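Section 4: Oiling and Waxing Your Tabletop

Westero Timber Care System, Owner's Guide

Read this section through once before opening anything. The tins are hard to close again, and the Closik hardener begins its working life the moment it meets the oil, whether or not you have found your other glove.

4.1 Before you start

The kit covers one dining table or two coffee tables. If you have bought it for a deck, you have our sympathy and you will need a great deal more of it.

Check that the box contains:

Nendside penetrating oil, one tin
Closik hardener, one small bottle with measuring cap
Westero finishing wax, one tub
White applicator pads, four
Lint-free cloths, six
Stirring sticks, two (the second is for when you put the first one down on the carpet)

You will also need nitrile gloves, a vacuum with a brush head, sandpaper in 120, 180 and 240 grit, a metal bucket with a lid, and water for the bucket.

CAUTION: Cloths soaked in oil can heat up and catch fire on their own. Lay used cloths flat outdoors to dry, or drown them in the metal bucket and put the lid on. Do not scrunch them up and leave them in the garage bin. This is the one paragraph in the guide without a joke in it.

4.2 Choosing your day

The oil wants a dry room between 15 and 25 degrees. In most of the southern states that rules out an unheated shed in June, however much you have promised to get it done before the visitors arrive. Humid weather will slow curing considerably. Direct sun will speed it up in patches, leaving a surface that looks as though several people finished it, none of whom were speaking.

Start in the morning. The first coat needs your attention for an hour, and the second goes on the next day at the same time. Starting at 9 pm is a decision we hear about regularly on the help line.

4.3 Preparing the surface

1. Clear the table completely. Fruit bowls moved to the far end count as still being on the table.

2. Wash the top with warm water and a drop of dishwashing liquid. Wring the cloth well. Allow to dry for two hours.

3. Test for old finish by dripping a teaspoon of water on the surface. If it soaks in and leaves a dark spot, go to step 5. If it beads and sits there looking smug, there is varnish, polyurethane or old wax in the way.

4. Remove the old finish. Wax comes off with mineral turpentine and patience. Varnish and polyurethane must be sanded or stripped back to bare timber. The oil will not soak through them, and will remain on top as a sticky film until you give in and start again.

5. Sand the whole top with 120 grit, then 180, then 240. Sand along the grain. Do not skip a grit to save time.

6. Vacuum with the brush head, then wipe with a barely damp cloth. Wait for the timber to dry.

Note: Veneered tops can be oiled, but start at 180 grit and use light hand pressure. If the colour suddenly changes under your sandpaper, you have gone through the veneer, and we suggest a tablecloth.

4.4 Reading the grain
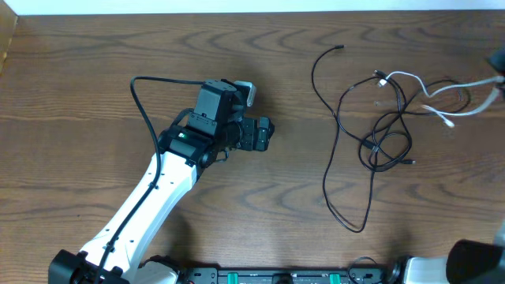

Oil is applied along the grain and wiped off along the grain, which is simple advice on a straight-grained board and rather less so on the kind of timber people fall in love with in showrooms. Straight boards can be worked in long passes from one end to the other. Where the darker lines run in curved, ripple-like bands, as they do on the medium-brown top shown in this section, there is no single direction to follow, so pick the long side of the table and stick with it. Trying to steer the pad around every wave will give you a sore wrist and a lot of lap marks. Use lighter pressure than you think you need, and let the oil find its own way in.

Wavy grain also takes up oil unevenly. Some bands will drink the first coat in minutes and go dull, while the ones beside them stay glossy. Feed the dull bands during the soaking time and wipe the glossy ones sooner. By the second coat they will mostly have settled their differences.

If your table has a raised edge or lip, work the oil into the inside corner with a folded cloth and wipe it out again straight away. Oil left in a corner dries to something resembling toffee.

4.5 Mixing

1. Put on your gloves.

2. Stir the Nendside oil slowly for two minutes. Do not shake the tin. Shaking puts bubbles in the oil, and the bubbles will attend every coat.

3. Pour 300 mL of oil into a clean glass or metal container.

4. Add one level cap of Closik hardener. A heaped cap will not make it harder.

5. Stir for one minute, then leave to stand for five.

The mixture stays workable for four hours. After that it thickens, goes stringy and should be thrown out following the directions in 4.9. Topping it up with fresh oil does not revive it. People have tried turps as well.

4.6 Applying the first coat

1. Pour a small puddle of the mixture near one end of the table.

2. Spread it with a white pad, moving along your chosen direction. Cover a section no wider than your forearm is long.

3. Move on to the next section while the edge of the last one is still wet.

4. When the whole top is covered, leave the oil to soak for 15 minutes. Add more wherever the surface looks dry.

5. Wipe off everything that has not soaked in. Use a fresh cloth when the first becomes saturated. The surface should feel barely oily.

6. Crouch down and look across the table towards a window. Shiny patches are leftover oil. Wipe them again.

7. Deal with your cloths. See the caution in 4.1.

Step 5 accounts for most of our correspondence. It feels wasteful to wipe off a product you have just paid for and applied, and so a good many owners leave a generous layer on for extra protection. It provides no extra protection. It does provide a permanent record of the cat.

4.7 Second coat and wax

1. Wait 24 hours. If the surface is still tacky, wait longer.

2. Rub the top lightly with a dry, clean pad to knock down any raised fibres. Vacuum.

3. Mix a fresh batch, using half the quantities in 4.5. The timber will take far less this time.

4. Apply as for the first coat, but reduce the soaking time to ten minutes.

5. Wipe off. Then wipe off again.

6. Leave for 48 hours before waxing.

7. Take a piece of wax the size of a hazelnut on a soft cloth and rub it in thinly, working one quarter of the table at a time.

8. Buff after 20 minutes with your last clean cloth. If there are no clean cloths left, an old cotton T-shirt will do. Avoid anything with a printed logo, or the logo may join the table.

4.8 Curing

The finish is dry to touch after a day and can be used gently after three. Full cure takes two weeks. During that time:

Keep water, wine and tea off the surface.
Do not put down a tablecloth, placemats or plastic of any kind.
Lift objects on and off. Do not slide them.
Dust with a dry cloth only.

Two weeks is a long time to eat dinner off your knees. Light meals are fine from day four if everyone uses a coaster and nobody orders laksa.

4.9 Storage and disposal

Wipe the rim of the oil tin before pressing the lid down, or the next person to open it will need a chisel. Store upright, below 30 degrees, away from children, pets and heaters. Leftover mixed oil should be left to set solid outdoors in an open metal container, then taken to your council's chemical drop-off. Never pour it down the sink or into the garden.

4.10 Troubleshooting

Surface sticky after two days: Too much oil left on. Rub with a cloth dampened with fresh Nendside oil to soften the film, then wipe dry immediately. If that fails, sand with 240 grit and recoat.

White rings: Moisture under the wax. Leave for a day. If the ring stays, rub gently with a dry pad and rewax.

Black marks: Usually iron reacting with tannin in the timber, and usually from steel wool. Use the Radu stain remover, part 439, sold separately, and stop using steel wool.

Patchy sheen on wavy or figured timber: Apply a thin third coat to the dull areas only, then wax the lot.

Rough feel: Dust in the finish. Rub lightly with 240 grit, vacuum and rewax.

Replacement pads are part 497, and spare measuring caps are part 56. Please don't measure the hardener with a kitchen teaspoon and then return it to the drawer.

Continue to Section 5 for legs, rails and other parts you were hoping to leave out.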